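September, late afternoon

The Ikcombe group resumed the two-arm trials today, following the review requested by Nawal Hamdy. The purpose is to establish whether a policy trained on mixed demonstrations performs as well as one trained on demonstrations sorted by object. The full set now stands at 3,352 demonstrations, of which 550 have been set aside for testing and will not be used in training.

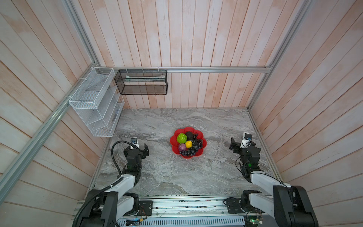 The sorting rule has been revised. Under the earlier method, drawn up at Ledemlow, each demonstration was filed under the first object touched, and this gave too much weight to whatever lay nearest the grippers. The revised rule files it under the object finally moved. With an arrangement such as the red fruit plate, where the grapes spread around the other fruits, the two rules may well give different answers — a gripper meant for the lemon can brush the grapes first. On checking, 51 demonstrations were found to have changed category.

It was agreed that both versions of the labels be kept, so that the Sandanier comparison can be repeated on either. Training on the revised labels will begin this evening with 11 random seeds, and the settings are to remain as they were. I have asked that no results be circulated until every run is complete. The note on gripper timing is still owed to Ledemlow.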